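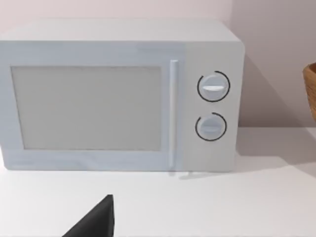
Print this article
E-mail this article

The Second Shift at Hidau

How a contract kitchen is handing its most repetitive work to machines, and what its staff are doing instead

Friday, February 2, 2018

The reheating line at the Hidau central kitchen begins work before daylight. By the time the first delivery van is loaded, the staff on that line have opened and closed a great many microwave doors, turned a great many dials, and moved a great many covered trays from one counter to the next. The kitchen prepares some 3,000 meals a day for clinics, day centers and private homes. A share of them must be finished in small batches, in ordinary countertop ovens, to suit diets that the large steam cabinets cannot serve.

For most of the kitchen's history this work was given to whoever was newest. It was easy to learn and hard to keep doing. Wrist and shoulder complaints were common on the line, and employees asked to be moved off it sooner than off any other station. When management began to consider automation two years ago, reheating was the first task that the employees themselves put forward.

The system now being introduced was developed with Riltent, an engineering firm that had until then worked mainly with packaging plants. Each station consists of an arm with a two-finger gripper, a counter, and an oven of the same plain household type that the staff have always used. The kitchen decided early that it would not buy special equipment. Its ovens have to be replaced often, and a machine that could work with only one model would have tied the kitchen to a single supplier.

That decision made the engineering harder. An oven door with an upright bar handle must be pulled along a curve, and a gripper that pulls in a straight line will drag the oven across the counter. Round dials carry their own difficulties. The fingers must close on the grip evenly, turn it without pushing it inward, and let go without moving the setting. White ovens on pale counters proved troublesome for the cameras, which had trouble finding where one surface ended and the other began.

Much of the early work was therefore carried out in simulation. Riltent built computer models of counters and ovens and let the control software practice opening doors and setting dials many times over, with the lighting, the position of the oven and the objects nearby changed between attempts. Software that did well in the model was then tried on a single station in a side room at Hidau, under the eye of a line employee who could stop it at any moment.

Employees were invited to watch the simulated trials on a monitor in the break room. Several of their remarks led to changes. One cook noted that the arm approached the door from below, where a tray would normally be waiting, and the approach was altered. Another observed that people on the line never let go of a door until it is fully open, as a door left halfway will swing back against a full tray. The software had been releasing early to save time. It now holds on.

The kitchen has kept written records of the change from the start, and they give a mixed account. In the first month of regular operation the stations stopped and called for help 49 times. Most of the stops involved a door that had not latched. A smaller number involved dials that had become greasy over the course of a shift. Wiping the dials has since been added to the hourly cleaning list, and by January the stops had become infrequent enough that one employee could oversee the whole row.

The pace of the machines is modest. An experienced worker is still faster on any single tray, and the kitchen has not tried to close that gap. The arms are steady over a full shift, however, and the morning rush no longer depends on pulling people from other stations.

For the staff, the largest change has been in how the day is divided. The kitchen employs 34 people, and the agreement signed before installation states that no position will be removed as a result of the project while the agreement is in force. Those who formerly worked the line have moved to portioning, diet checks and delivery preparation. Diet checking had long been short of hands. Each special meal is now read against its order card by a second person before it leaves the building, a step that was often skipped on busy mornings.

Not all employees regard the new arrangement as an improvement. Reheating was dull, but it could be done while talking, and some longtime workers miss the company of the old row. Diet checking is quiet work that demands attention, and a mistake there has consequences. Two employees asked to return to physical work after a few weeks and were placed in delivery preparation. Others have raised the matter of pay. Overseeing the stations requires training, and staff representatives hold that it should be graded accordingly. Talks on that question are still open.

There is also the question of who may correct the machines. In the first weeks every fault had to be reported to Riltent and answered by telephone, which left employees standing beside an idle arm. The kitchen asked for more authority on the floor. Shift leads can now restart a station, change the order of its tasks and take an oven out of service – all without outside approval. Changes to the motions themselves remain with the engineers.

Training was arranged through Foulkes, a regional school for the food trades, which adapted an existing safety course for the purpose. The course covers safe distances, the stop controls and the reading of fault messages. It also devotes a session to working by hand when the stations are down. The kitchen insisted on this last part, and holds a morning of fully manual reheating at regular intervals so that newer employees learn the line as their predecessors did.

A second site is under discussion. Haltetent, a smaller kitchen that serves rural routes, has asked to borrow one station for a trial in the spring. Its counters are narrower, its ovens are of several makes, and its staff have requested that the arm be switched off during the lunch hour, when the room is used for meals. Hidau has agreed to send one of its shift leads along with the equipment for the first weeks.

Print this article
E-mail this article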